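The Red Curtains

4 min read

Oriana Ledesma took the curtains down on Saturday because the new tenants were coming at six and the lease said the windows had to be bare.

She had meant to do it all week. The hooks were the cheap kind and two of them snapped when she pulled. She put the pieces in her pocket and folded the curtains over her arm. They were heavier than she remembered. They smelled like the inside of a car.

Her aunt Ratree had bought them when she first moved in. She was not really an aunt. She had lived across the hall from Oriana's mother for thirty years, and when she went to live with her son in Talten she asked Oriana to close up the apartment. She left a list on the counter. Clean the oven. Give the key for 833 back to Mrs. Wogan. Wash the curtains and mail them.

Oriana had called her about the last one.

"You want me to mail you curtains?" she said.

"Wash them first," Ratree said.

"Do they even fit the windows over there?"

"I haven't measured."

So she carried them into the kitchen, pushed them down into the basket and set it on the floor in front of the washer. Then she went looking for the detergent.

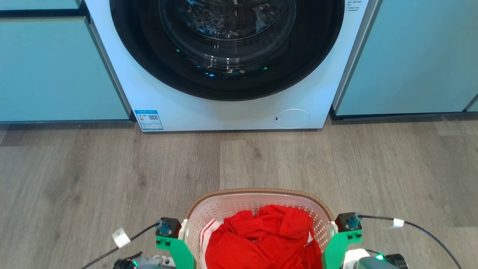 The basket in the kitchen at 833.

The detergent was not under the sink. It was not in the bathroom either. She found half a bar of soap and a box of matches. She went across the hall and knocked, and Anikó Hajdu opened the door with a phone against her shoulder.

"Soap for the machine," Oriana said. "Just a cup."

Anikó put the phone down on a chair without hanging up. She came back with a jar and looked past Oriana at the open door.

"Is she coming back to see it?"

"No. She's settled there."

"She didn't say goodbye to me," Anikó said. "She said she was going to the store."

Oriana did not know what to say to that. She had gotten the same thing. Ratree had told her mother it was a visit, and packed one suitcase, and the rest had come out a week later over the phone.

"She wants the curtains," Oriana said.

"The red ones?"

"Yes."

Anikó nodded. "I could see those from the bus. Coming home I'd look up, and if they were open I'd go over for tea." She picked up the phone again, listened, and told whoever it was to wait. "Use cold water. Red runs."

Oriana went back and read the buttons. Ratree had shown her once which one to press, and she pressed what she thought was the right one. She loaded the curtains and shut the door and sat down on the floor with her back against the cabinet. The drum turned one way, stopped, and turned the other way.

At five she hung them over the shower rod and opened the window. They would not be dry by six. She called Mrs. Wogan to ask for one more hour, and Mrs. Wogan said the tenants were already downstairs with a van.

She took the curtains off the rod and carried them across the hall, dripping on the mat. Anikó's door was open this time.

"Can they dry here tonight?" Oriana asked.

Anikó had already moved the chair away from the window.

More short fiction
The Last Bus to Branen
What Kanyarat Kept
Trevor, in October
Two Keys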